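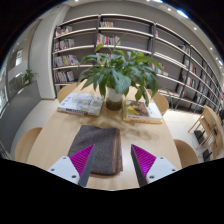

Por que é que um braço robótico larga um livro quando alguém carrega no botão de emergência?

Porque, naquele modelo, o botão cortava tudo ao mesmo tempo: os motores e também a força que mantinha a garra fechada. O braço parava onde estava, obedientíssimo, e aquilo que levava seguia viagem sozinho.

Fui saber isto a Gamow, nas instalações da Indell, no dia de portas abertas de 23 de setembro de 2023. O convite prometia "automação para bibliotecas e arquivos" e café. O café acabou cedo. A automação também, mas já lá vamos.

A entrada faz-se por um corredor comprido com alcatifa cinzenta e um painel sobre a história da empresa, que ninguém do meu grupo leu até ao fim. Éramos 25, divididos em 2 turnos, e deram-nos autocolantes com o nome. O meu dizia "Visitante", o que me pareceu justo.

Quem nos recebeu foi Melaniia Dmytriv, engenheira de segurança, com um colete refletor e o ar de quem já adivinhava a tarde que ia ter. A estrela do programa era o Khamphan, um braço de arrumação que tira volumes de um carrinho e os coloca na estante. Segundo o folheto, faz 800 livros por turno. À nossa frente fez onze, e com muita dignidade. Ao décimo segundo, um catálogo de exposição bastante pesado, a garra fechou, o braço subiu e ficou a hesitar diante da prateleira, como eu diante do corredor dos iogurtes.

O ecrã de controlo mostrou uma mensagem de posição incerta. O operador tentou retomar o ciclo e o braço recuou mais depressa do que a plateia apreciou. Um senhor da primeira fila deu um passo para trás e pisou-me. Foi então que alguém carregou no botão vermelho e o catálogo caiu de uma altura de cerca de metro e meio, de canto, com um estrondo que numa biblioteca a sério daria expulsão.

Não houve feridos. O catálogo ficou com a lombada descolada e o meu pé recuperou ao fim do dia.

A parte boa da visita começou aqui, por estranho que pareça. Melaniia Dmytriv podia ter-nos despachado para a loja. Em vez disso mandou desligar a célula, pôs o cadeado no seccionador, guardou a chave no bolso do colete e explicou-nos o que tínhamos visto. Eram dois problemas, disse, e convinha não os misturar.

O primeiro estava na perceção. As capas plastificadas refletem a luz do teto, e o sistema, que estima a posição do livro pela câmara, perde a borda. O mesmo lhes tinha acontecido em março, num ensaio interno, e a correção então feita foi baixar uma persiana. No salão de demonstrações não há persianas.

O segundo era o que lhe tirava o sono. A garra, fornecida pela Sallard, vinha configurada para abrir quando perdia energia. Há casos em que se quer exatamente isso, por exemplo para libertar uma mão entalada. Com um volume pesado suspenso perto de pessoas, a conta muda. A alternativa é uma garra que mantenha o aperto por mola, com uma alavanca manual para a abrir. Já estava encomendada — ficámos todos muito contentes por a encomenda.

Perguntei se a barreira não devia estar mais longe. Respondeu que sim, sem rodeios, e que a linha amarela no chão tinha sido traçada a pensar no alcance do braço parado, sem contar com o que dele pudesse cair. Até ao fim do dia puseram uma fita um bom bocado mais atrás.

Zlata Melnychuk, bibliotecária, que veio comigo e anda há meses a avaliar equipamento destes para o depósito dela, encheu quatro páginas de caderno. Queria saber quem assina o registo do incidente e se os clientes o recebem. Recebem um resumo, disseram-lhe. Pediu o registo completo. Ficaram de ver.

O segundo turno de visitantes teve direito a uma apresentação em diapositivos, com o Khamphan imóvel ao fundo, de cadeado posto. Ouvi dizer que correu lindamente.

Para quem quiser ir numa próxima edição: o estacionamento fica nas traseiras, a inscrição é gratuita e convém levar calçado fechado.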